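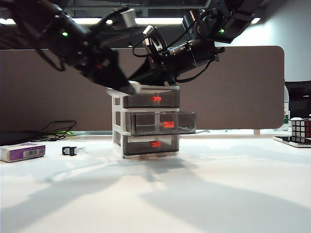
Regeln für Roboter: Warum auch Maschinen sich an Vorschriften halten müssen

Wer mit dem Fahrrad zur Schule fährt, kennt Verkehrsregeln. Auch für Roboter gibt es Regeln. Sie richten sich allerdings an die Menschen, die Roboter bauen, programmieren und bedienen. Ein Roboterarm weiß von sich aus nicht, was gefährlich ist.

Was ist eine Norm?

Eine Norm ist eine schriftliche Vereinbarung von Fachleuten. Darin steht zum Beispiel, wie ein Notschalter beschaffen sein muss oder wie man prüft, ob eine Maschine rechtzeitig anhält. Manche Normen gelten in vielen Ländern. Dazu kommen Gesetze, die alle Betriebe einhalten müssen, und Hausregeln, die sich eine Werkstatt selbst gibt.

Der Arbeitsbereich

Jeder Roboterarm hat eine Reichweite. Der Raum, den er mit seinem Greifer erreichen kann, heißt Arbeitsbereich. Bevor ein Arm eingeschaltet wird, legen die Fachleute fest, wer sich dort aufhalten darf. Arbeiten zwei Arme am selben Gegenstand, etwa an einem kleinen Schubladenschrank, überschneiden sich ihre Bereiche. Dann muss im Programm geregelt sein, welcher Arm Vorrang hat – ähnlich wie an einer Kreuzung.

Kraft und Geschwindigkeit

Eine Schublade aufzuziehen erfordert wenig Kraft. Klemmt sie, darf der Roboter nicht immer stärker ziehen. Deshalb wird vorher eine Grenze eingestellt. Wird sie erreicht, hält der Arm an und wartet auf einen Menschen. Auch das Tempo wird begrenzt, besonders wenn Personen in der Nähe sind.

Wer prüft das?

Im Lernlabor Kirnora ist dafür Dalia Lahlou zuständig. Ihre Prüfliste umfasst 17 Punkte. Nach jeweils 1.000 Betriebsstunden werden außerdem Gelenke, Kabel und Greifer gründlich untersucht. Alle Ergebnisse kommen in ein Prüfbuch.

Regeln für Besuchsgruppen in Kirnora

Hinter der gelben Linie bleiben, solange ein Arm eingeschaltet ist.
Lange Haare zusammenbinden, Schals und Bänder ablegen.
Nichts auf die Arbeitstische legen.
Den roten Notschalter darf jedes Kind drücken, wenn Gefahr besteht.

Kleines Wörterbuch

Greifer: die „Hand“ des Roboters.
Gelenk: bewegliche Verbindung zwischen zwei Teilen des Arms.
Not-Halt: Funktion, die gefährliche Bewegungen der Maschine stoppt.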